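The comment box that grew up

When Müzeyyen Bayram opened her small web studio in Flurkau, her first paid work was a comment plugin for a local cycling club. It had 20 lines of settings and no help text. "I thought everybody would understand it like me," she told me in May, over a very strong tea. The club did not understand it, and she went there on 6 evenings to explain.

From this plugin came Nonlow, which today many small site owners install for reader comments. You copy one folder to your server, you switch it on in the admin page, and the comments appear under your articles. Replies can go two levels deep and no more. Some users complain about this limit every month, but Bayram does not want to change it. On a telephone screen, she says, the fifth reply is only a thin column with one word on each line.

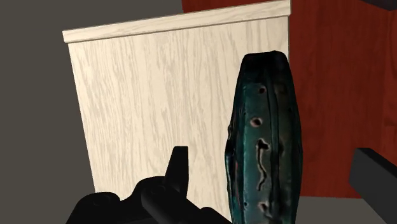 The part I like most is the moderation page. New comments wait in a single list, and the keyboard is enough for all the work: one key to accept, one to hide, one to write back. The spam filter is less good. In my test on the Dakodmont town blog it stopped two honest questions about parking, and it let through a long advertisement for watches.

Support is by e-mail only. I received my answer after five hours — quite fast for a studio of this size — and it was written by a person who had read my message until the end. The next version should bring export of comments to Sakamoto, the newsletter tool which many of her customers use already. Bayram gave me no date for it. She is still rewriting the help text.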